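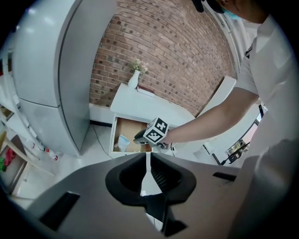

I measured my wrist twice and the bracelet still came too tight, one buyer wrote in the comment box of the order form, and asked whether the size on the page meant the length of the chain or the length with the clasp closed. The shop had no set answer. Its two bench workers, asked separately, gave different ones.

Figure 2. Gray handheld gripper with a black rubber cup; a person in a light blue face mask stands beyond it, at right.

Research > Small Workshops > Made-to-Order Jewelry > Section 4

January 7, 2019
By Ezequiel Chávez

4. How buyers choose a bracelet size

4.1 Orders studied

We looked at 400 orders for beaded bracelets placed with Flarside, a shop that strings each piece after the order comes in. The orders cover a single product line, sold on coated steel wire with a choice of clasp. Gifts were kept in the set when the buyer had filled in a size. Repairs and restringing jobs were left out, as were anklets, which the shop lists under the same heading.

For each order we had the size asked for, the clasp, the bead diameter, any note from the buyer, and a record of whether the bracelet came back for a size change. We did not have wrist measurements except where a buyer had written one in the note. Those notes are uneven. Some give a figure to the sixteenth of an inch, and others say only that the wearer is small or has "normal wrists."

4.2 What "size" was taken to mean

The order page gave a single menu marked Size, in inches. It did not say if the number was the wrist, the finished length, or the space inside the closed bracelet. In the notes we found all three readings. The most common was the wrist measurement, with the buyer expecting the shop to add room for comfort. Buyers who already owned a bracelet tended to lay it flat and copy its length.

The difference matters more with larger beads. A bracelet lies on the wrist with its beads partly inside the circle of the wire, so the inside space is shorter than the length measured flat. With 5 mm beads the loss is small enough that many wearers would not notice it. With the largest beads the shop offers it can turn a loose fit into a snug one, even when both pieces measure 7 inches on the ruler.

4.3 Clasp choice

The clasp was chosen after the size, on a separate line. Toggle clasps need some slack so that the bar can pass through the ring, and a bracelet cut close to the wrist is hard to fasten with one hand. Lobster clasps need less slack and can be fitted with a short extender chain. We expected returns to be lower among orders with an extender, and they were, though buyers who add an extender may also be the ones who think most about fit — we cannot separate the two with these records.

4.4 A change in wording

In March the shop changed its menu label to Wrist Size and added a line saying that room would be added at the bench. It also sent the workers a short table, drawn up with a bead supplier, Plisa, giving the length to add for each bead diameter. Notes asking what the size meant became rare after that. Notes asking for a looser or tighter fit did not. Around 18 of the later orders still carried a request such as "I like it to slide," and the workers met these by eye.

We take the label change to have fixed a problem of wording and left the matter of taste where it was. Section 5 compares these orders with those from Okar, a shop where buyers send in a paper strip cut to the wrist and the menu is not used.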